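Field Walking for Beginners, Session 2: Reading a Track
Course notes prepared by Golnar Mahmoudi

Welcome back, everyone, and thank you for being so patient with the parking on Wednesday! I promised to write up what we talked through on the Grovel track, so keep these pages in your folder and scribble on them as much as you like.

1. The surface
Start with your feet. A farm track tells you a good deal about who uses it, and the first thing to look for is the pair of wheel ruts, where the stones get pushed aside and the ground packs smoother. The strip between them stays rougher, and now and then a tuft of grass gets a foothold there. Note how faint or deep the ruts are, and whether loose stone has gathered along the sides. 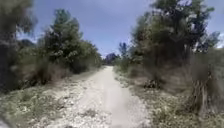

2. The verges
Now lift your eyes a little. Work outward from the track: low grass first, then scrub, then shrubs, then trees (Mitra Amini calls this "climbing the stairs," and I've borrowed it ever since). Dry, straw-colored grass with pale stones showing through usually means thin soil that drains quickly. Write down the order before you try to name a single plant.

For next time
Walk 100 paces along any unpaved track near you and make two short lists, one for the surface and one for the verge. Bring a pencil, please, as pens give up in the cold.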